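Two Arms, One Cookie Tin

2019-05-12

It's Sunday, my feet are up, there's a laptop on my knees and a dog on the laptop bag, and I promised the club I'd finally write something for people who keep asking what we do in there all evening. So! Cookies. We do cookies.

For anyone new to this blog, I help out with the after-hours robotics club at Siriwan, and this spring we signed up for the Vilard Cup, which is a small student competition with a different household theme every year. Last year was laundry and we do not talk about laundry. This year the theme is "packing a treat," and each team gets to come up with its own treat, its own box and its own mess. You have to use two arms, and at least one of them has to use a tool instead of just grabbing the food with its fingers. That second rule is the one that ate our April.

We spent the first two meetings arguing about what to pack. Sushi got a lot of votes (too sticky, and plastic sushi is weirdly expensive). Somebody wanted grapes. Thanakorn Rungrueang, who is our driving team captain and the most stubborn person I've ever shared a whiteboard with, held out for cookies in a divided tin, and he was right, and I've told him so once and will not be repeating it. Cookies are forgiving. They also come in so many shapes that you can't cheat by teaching the arms one grasp and going home. A ring isn't a heart, a heart isn't a big flat biscuit, and a tall piped swirl is its own special headache when you're trying to slide something thin underneath it.

The way we train is pretty simple to explain and pretty tiring to do. Two students drive the arms by hand with a matching pair of controllers, one person per side, and the computer records everything. Then we reset the table and they do it again. Then we change up the cookies, or move the tray over a bit, or turn the tin, and they do it again. After enough of those, we feed the whole pile to the training script (we call the script Wonent, please don't ask, it was a typo that stuck) and we leave it running overnight and come back to see what it learned.

We had 439 recordings as of Friday. The goal I wrote on the whiteboard in March was much bigger and I've quietly erased it.

Snacks in training:
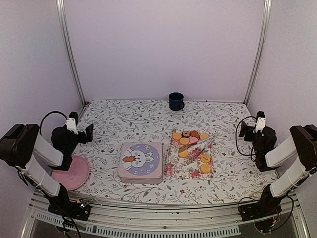
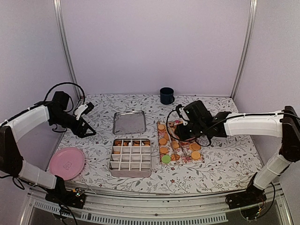
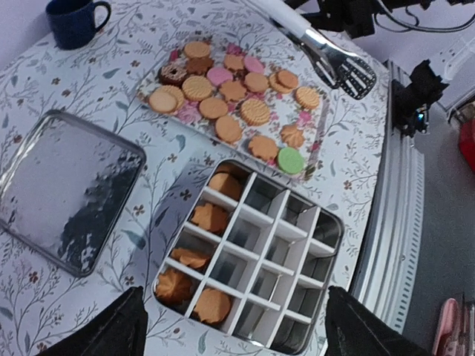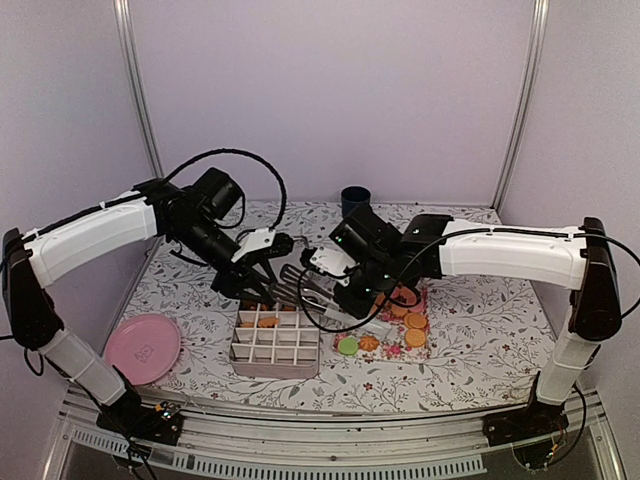 The part that surprised me is how much the driving is a partner sport. I figured it would be like two people playing separate video games next to each other, and for the first week it was, and they were terrible! One person would be halfway into a pickup and the other would come swinging across to "help." We lost a lot of evenings to that. Then the kids started talking to each other out loud, little stuff like "going in" and "I've got it" and "wait wait wait," and it got so much smoother that I asked whether we should be recording the talking too. (We are not. Thanakorn says that's next year's project and he'll have graduated by then, so good luck to us.)

The other thing is that bad driving goes straight into the robot. If a driver hesitates before every pickup, the trained version hesitates too, like it's thinking about its life. We had one batch where a student, who will remain nameless because she reads this, kept doing a tiny double tap before letting go of the cookie. Very cute. The robot learned the double tap. The robot LOVED the double tap. We threw out 30 recordings and she redid every one of them over two evenings without complaining, and I bought her a real cookie from the bakery downstairs.

Some stuff I'd pass along if your club is thinking about trying this:

Get a tablecloth with a pattern on it. We started on a bare white surface and everything worked great until one of the parents leaned over to watch and her shadow fell across the table, and then nothing worked at all. My theory is that a busier background made the training less fussy. Thanakorn's theory is that we just had more data by then. We've agreed to disagree.

Write down your resets. We kept a paper log (what went where, who was driving, anything odd) and I can't tell you how often I've gone back to it. The fancy spreadsheet lasted three days. The clipboard is still going.

Swap drivers before they ask. Nine runs in a row is our limit now and it should have been our limit from the start — hands get tired way before anybody admits it, and the tired runs are the ones you end up tossing.

Tape down your cables. Then tape them down again.

As for where we stand, the trained version can handle the round ones pretty well when they're spread out. Overlapping ones are rough. It'll go for two at once, or push the top one off and then go back to the beginning as if that never happened. The flower shapes are hit and miss. We tried a run on Thursday with the lights dimmed, since the venue at Stuvau is supposed to be darker than our room, and I'd rather not go into that one until we've had another shot at it.

We've got 3 more practice nights before the qualifier. I want to spend the first one on nothing but stacked cookies, Thanakorn wants to spend it on speed, and the rest of the team wants pizza, so I have a pretty good idea which of us is winning. If you're local and want to come watch the qualifier, it's open to families and friends and there's parking behind the building. Come say hi! And if anyone has a source for more fake cookies, especially odd shapes, please leave a comment. The younger kids would like a pretzel.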